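# Late-night library hours agreed for Warbridge students

9/12/19
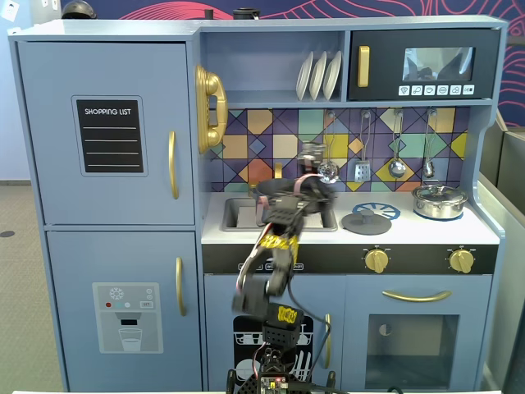
After what must have been one of the longest meetings the Students' Council has sat through all term, members voted to back a trial of longer opening hours at the Milleck Library, and it was lovely to see so many people stay right to the end to hear the result.

The trial will keep the ground floor and the first-floor reading room open until 2 in the morning during the last stretch of the spring term, beginning in March. At present the doors close at ten, and anyone who has ever been ushered out into the rain with half an essay still to write will know how that feels. The upper floors will close at the usual time, as the heating up there runs on a separate system and would cost rather more to keep going.

Viktória Major, who represents second-year students and has been working on the idea more or less since she was elected, told the meeting that she had spent much of the autumn going round halls with a clipboard. Some 4000 students live within walking distance of the library, she said, and a good many of them share rooms and have nowhere quiet to go once the building shuts.

"I had people stopping me in the dinner queue to ask how it was getting on," she said afterwards, still a bit pink from the applause. "I'm so pleased, and I'm very, very tired."

The debate wasn't all plain sailing. Imre Csizmadia, speaking for the student staff who work on the issue desk, asked who would cover the late shifts and how they would get home, and he was quite right to press the point. It was agreed that nobody would be asked to work past midnight unless they had put their name down for it, and that the Sorel night bus would be asked to add a stop outside the main entrance. The bus people haven't given their answer yet – Dorottya Szalai, the Council's transport officer, is meeting them before the holidays and hopes to bring back good news.

There was a long discussion about the café too (there always is!). It won't open late during the trial, but the hot drinks machine by the stairs will be left on, and students will be allowed to bring in cold food as long as they eat it in the lobby. A motion to allow toast was withdrawn.

When it finally came to the vote, 53 members were in favour and 2 against, with no abstentions. Halima Lyimo, who chaired, thanked everyone for their patience and promised a shorter agenda next time, which got the biggest laugh of the evening.

The library will keep a record of how many people use the building after ten, and the Council will look at the figures once the trial is over before deciding whether to ask for the longer hours all year round.

In other business, Jenő Mészáros reported that the Javier Room has been repainted and can be booked by clubs and societies again. It seats 30. Bookings go through the Council office as before, and the key needs to be back by nine the next morning, please.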